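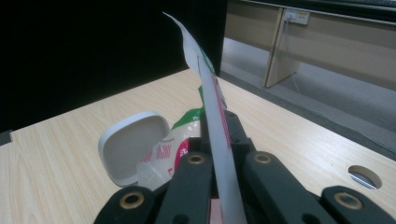
The Bus to Hiven

Floarea Dinu had promised her sister she would come in October, and she had promised it for so many years running that the promise had become a kind of greeting between them, like asking after the weather. So when she really did buy the ticket, she told only Emilian Ursu from downstairs, and only so he would water the geraniums.

"How long will you be gone?" he asked.

"Two weeks – or until we quarrel," said Floarea.

The bus was number 31, and it left from behind the market with its heater roaring and its windows already fogged. She took a seat near the front, set the plum cake on her knees (it was too good a cake to go in the rack with the suitcases), and found herself beside a young woman named Paula Chiriac, who was going home to tell her father she had left the bank. They talked about it as far as the river, and then they talked about fathers in general, and by the second hill they had eaten the corner of the cake that was a bit crushed anyway.

It was dark when they pulled into Hiven. Her sister was standing under the station lamp in their mother's brown coat, smaller than Floarea remembered, and waving at the wrong bus.

"Over here, you goose!" Floarea called, and she climbed down so fast that Paula had to run after her with the cake.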